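Comparing two wrist cameras in simulation, part two

Posted 05/11/2020

In February I wrote that I would buy a second gripper before the summer. I did not buy it. The price was 798 with the adapter plate, and for a man who does this in his evenings that is a lot of money for something which may only prove that the first one was good enough. So I have gone the cheaper way and put both grippers into the simulator, together with the camera positions I wanted to compare. The first gripper is the Damasceno, which I also have on my bench. The second is the Wenari, for which I have only the model files.

I should explain the camera question again, as several people wrote to me after part one. A camera on the wrist moves with the hand, so the fingers always stay in the same place in the picture. This is very comfortable for the controller. The bad side is that the thing you hold is always very near to the lens, and if it is large it covers everything else. With small blocks I never noticed this. With bigger objects I noticed it on the first evening.

My bracket in the model has two settings, 80 mm and 122 mm from the mounting face. I began with the short one, because it keeps the cable away from the elbow and because the real bracket on my bench is also short. The lens is a fairly narrow one. I closed the gripper by hand with the sliders, without any planner, and looked at what the controller would receive.
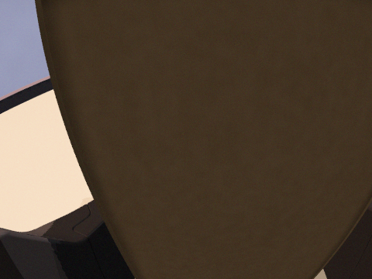 Orhun Akgül wrote under the first version of this post that I am asking the wrong question. In his opinion the wrist camera should never be used after the fingers have closed, and one should change over to a fixed camera at that moment and trust the joint encoders for the rest. He also thinks that a wider lens will disappoint me, as the distortion near the border makes the edges of the fingers difficult to find.

I agree with half of this. Changing over is sensible if you have a good fixed camera and you have calibrated it well. On my bench the fixed camera stands on a shelf, and the shelf moves a little when somebody closes the door. In the simulator nobody closes the door, and this is the reason I do not fully trust the simulator on this point. About the lens I cannot answer yet.

What I can say is which signals are left when a big brown face takes most of the view. My old finger tracker looks for two straight dark edges and measures the gap between them. It needs to see both fingers. When there is only a corner of dark housing at the side, it takes the curved border of the object for a finger and reports a gap which is pure fantasy. I changed it so that it first asks whether there is a long smooth curve, and if there is one, it says "no reading". A controller can live with no reading for a short time. It cannot live with a wrong one.

The colours also matter more than I had expected. Dark parts against a dark object are hard for my edge filter. Dark parts against a pale surface are easy, and so the little areas of cream which remain visible are worth more than all the rest. If I ever paint my real bench, I will paint it in a light colour.

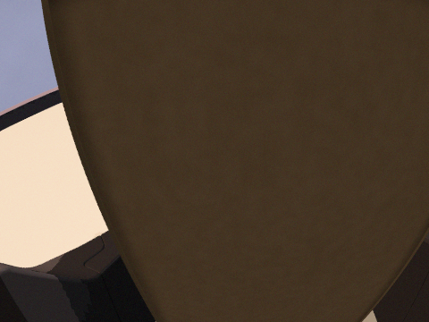
I then tried to use the shadows as a help, and I gave up after two evenings. On the gripper housing they come out with small steps and teeth along the border, and my filter loves these teeth and finds corners everywhere. Kianoush Jafarzadeh advised me to raise the shadow resolution. I did it, and each run became so slow that I went to make tea between them. For now I blur the image slightly before the filter, which is ugly but quick.

About the grippers themselves I have less to tell than I hoped. The Damasceno model has heavy sides and I would like them thinner. The Wenari model is slimmer on paper, but its files come with the finger joint turned the wrong way, and I had to correct the axis by hand before it would close at all. If you download it from the Plarnton archive, check this first. The sign of the joint limit must be changed too, otherwise the fingers open until they pass through the wrist.

My list for the next part is short. I want to move the bracket to 122 mm, tilt the camera by 15 degrees, and repeat the same grasps with both grippers. After this I will try the wider lens, so that Orhun can tell me he was right. A reader from Herkadlow has offered to lend me a real Wenari for a few weeks in the new year, and if the parcel arrives I will measure the bracket again before I write anything more.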